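Biltdale Packing Supply: Questions we get about buying a picking cell

Last revised 21 May 2018

Should we buy a robot arm to pick mixed items out of bins?

Probably not this year. If you pick one kind of part all day, maybe. If your bins look like a junk drawer, read the rest of this page before you sign anything.

The arm is the part everyone wants to talk about, and it's the part you should worry about least. Arms from the big makers are a known quantity. You can get a spec sheet, a service contract and a resale price. What sits on the end of the arm, and the software that tells it where to go, is where the money disappears.
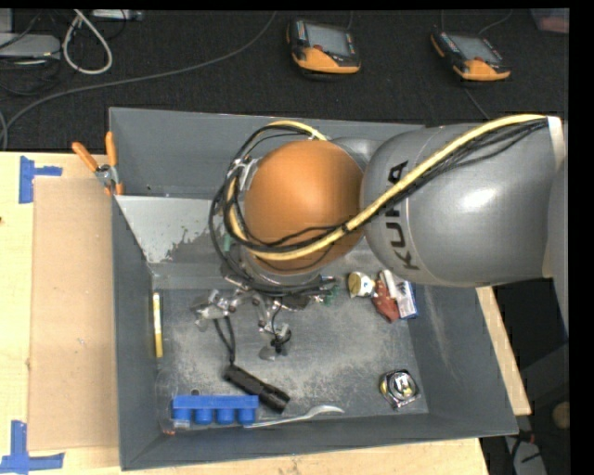

KUKA arm with a multi-fingered gripper over a bin of mixed items, including a spoon and a small tape measure.

What should I ask to see in a demo?

Your own stuff. Mail the vendor a box of your worst items ahead of time and ask them to run those. Flat things lying along a wall are hard. So are thin things, shiny things and anything crumpled. A spoon tells you more than a foam cube ever will.

Then ask for a long, unedited run with every miss counted. We ask for 266 picks in a row. Vendors don't like it. One offered us a highlight reel instead, and we thanked them and moved on.

The Lenum quote says "gripper included." Is it?

Read the line again. In the copy we were sent, "included" meant one gripper, no spare fingers and no spare cables. Fingers bend. Thin wires near a moving wrist get snagged. Price two full sets from the start and ask how long a replacement takes to ship. If the answer is "it depends," put down a month.

How much of the budget should go to the arm itself?

We tell people to plan on the arm, controller and pendant being less than half. In our own worksheet, 70 percent of the total went to everything else: the gripper, cameras, guarding, wiring, integration hours, training and the floor space we gave up. Your split will be different. If a salesperson says the arm is most of the bill, ask what they left out.

Can we start cheap and build it properly later?

Yes, and I'd push you to. For a trial you don't need custom fixtures. A wooden tabletop, a sheet-metal bin, a couple of clamps to keep the bin from walking and some blue painter's tape to mark corners will get you through a lot of testing.

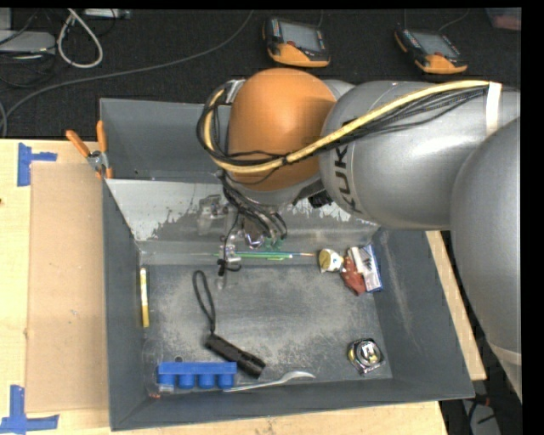

Spend the savings on hours. The trial is where you find out which items the gripper won't touch, and you want to know that before anyone pours concrete or orders a fence. One caution: a cheap bench still needs a real safety review. Don't let a vendor tell you otherwise because it's "only a test."

What about Ouali and Clurov?

Ouali rents complete cells by the month. The rate looks steep until you compare it with owning something you don't use. Check who pays for freight both ways.

Clurov sells software that is supposed to work with any arm. We've heard "any" before. Get your exact controller model named in the contract, along with who answers the phone when the two don't talk to each other.

How long until it pays for itself?

Every quote we've seen says under two years. None of them counted the person who stands nearby clearing jams. Add that person's wages back in and run the numbers again. Ours went from a yes to a "let's wait."

Do you plan to buy one?

We're holding the money until the September budget review. If a vendor can get through our box of odds and ends by then, we'll talk. Until then we're paying people to pick, and they already know what to do with the spoons.

Can I get a copy of your worksheet?

Ask at the front counter or write to the purchasing desk. It's a plain spreadsheet with our prices taken out. The integration tab is messy, so start with the one marked "recurring."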